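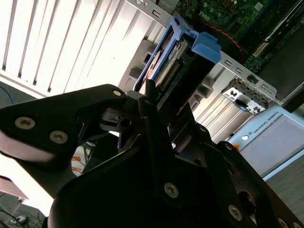 Black metal plates and silver screws, with computer hardware behind.

Nistik Battery Backup Units: Frequently Asked Questions

How long will the unit run my equipment?
Run time depends on the load. The Nistik 263 will carry a desktop computer and one monitor for 24 minutes at half load. Heavier loads shorten this sharply.

Can I plug in a laser printer or space heater?
No. Both draw more current than the inverter is rated to supply. Use the outlets marked SURGE ONLY or a separate wall outlet.

Why does the unit beep every few seconds?
It is running on battery. The beep becomes continuous when 5 minutes of run time remain. Save your work and shut down.
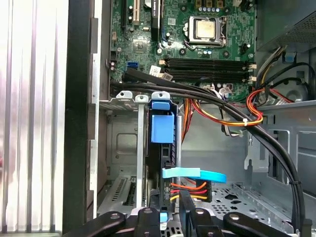 Open desktop case, processor exposed in its socket. Photo: Revathi Rai

How often should the battery be replaced?
Every 3 years in a room kept at normal temperature. Heat shortens battery life. The self-test light turns amber when capacity is low.

Can I replace the battery myself?
Yes. Turn the unit off, unplug it from the wall and slide out the front tray. Connect the red lead first, then the black.

The unit is on but my computer lost power. What happened?
Check that the computer is plugged into a BATTERY outlet. If it is, the load may have exceeded the rating. Remove one device and press Reset.

Where do I return old batteries?
The Gistdale service counter accepts them during business hours. Tape over the terminals before transport.

Last updated August 16, 2022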